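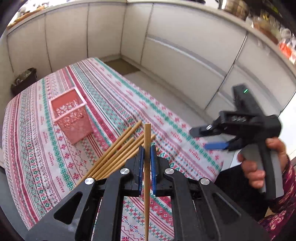 Slide 1: wooden sticks, pink basket, kitchen table

Hi everybody, thanks for sticking around after the break. I'm going to talk about the boring half of the Kullumwood stack, the part between "we have demos" and "the policy moves." (Show of hands: who here has lost a week to timestamps? Keep mine up.)

Leave slide 1 up for a bit. One stick between the blue pads, five more lying on the cloth, and a basket to the left. To our planner that bundle was a single brown blob for almost 3 months! The segmenter loved the tablecloth too, and kept handing us stripes as graspable objects. Pause, people laugh here.

What fixed it was Havska, our little replay tool. It lines up video, pose and finger width on one clock and lets you scrub. We ran 200 episodes through it and 32 had the gripper width lagging the video. Go slow on this, it's the main point. The policy was learning to close late because we'd told it to.

Then the two-hand stuff. Each gripper tracks its own pose, so you need a shared origin before you can plan for both. Draw it on the whiteboard if there is one.

Demo: open Havska, load episode 29, drag the offset slider, watch the width curve slide over. If the wifi dies, use the local copy on the desktop.

Skip the Parkex comparison if we're running long. Questions, then point folks to the repo link on the last slide.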